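The Sorting Table

Posted 2020-09-08

My aunt Uta left me her play grocery and a list of instructions, and the list was longer than the will. She'd run the shop for 800 kids a year (her number, I never checked it) in the old ferry office at Asov, where you could walk in with a pocketful of buttons and walk out with a bag of pretend lemons. I was supposed to have it open again by May. By May I'd found the light switch.

So there I was, finally, with my friend Tamsin Wojcik on the floor eating real crackers, and me reading Uta's handwriting out loud like it was scripture.

Red first

"Start with the red," the list said. "Red is the color they steal." I loved that! I put the red things out on the shiny table, and they all looked back at me from the shine underneath. The big crinkly one had always been my favorite. When I was 6 I told everybody in Eder it was a ruby, and Uta let me, and she charged me 1000 buttons for it. I paid in installments. I think I still owe her. 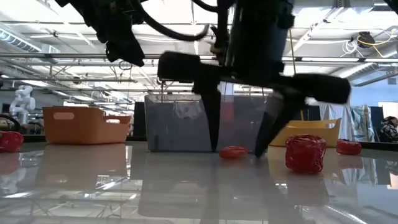 Then the bins

Tamsin wanted to do it by size. Tamsin wants to do everything by size, she's a tall person. But Uta had written BY COLOR and underlined it until the pen went through, so we argued for a while and then out came the bins. Orangey one on the left, yellow one over on the right, and the dark gray see-through one in the middle, where Uta said the "undecideds" should go.

"What's an undecided?" said Tamsin.

I had no idea. We set out little bunches of peppers and things near the gray one and waited for one of them to look unsure of itself. I found a yellow one that was nearly orange, or an orange one that was nearly yellow, and I swear I stood there long enough for the ferry to go over to Kondum and come back.

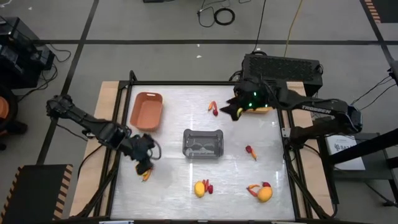 "Does a pepper go with the oranges if it's an orange pepper?"

"With the orange things, sure. She says color, so it's color, and the pepper can take it up with her."

That was Tamsin asking and me answering, and I heard Uta come out of my mouth so clearly that I had to go and look out the window for a bit. Tamsin passed me a cracker and didn't say anything.

When I came back to the table we got going properly. Lemons in the yellow bin, 3 of them, and I'd have stopped there, except a couple of oranges had gotten in too, over on the left side, looking very comfortable. I reached in to move them and then I didn't. The gray one still had nothing in it. There was a pepper lying next to a strawberry out on the table and I left those alone as well, they seemed to be in the middle of a conversation. 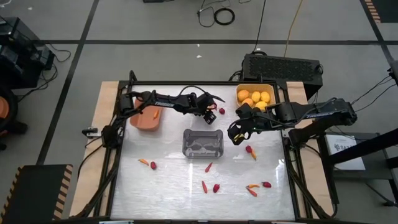

The last line

I'd been saving the bottom of the list. I figured it would be about the rent, or the roof, or something kind about me. Tamsin came and read it over my shoulder with crumbs all down her sweater.

"When you have it all sorted," Uta had written, "open the door and let them wreck it."

I went and looked for the key.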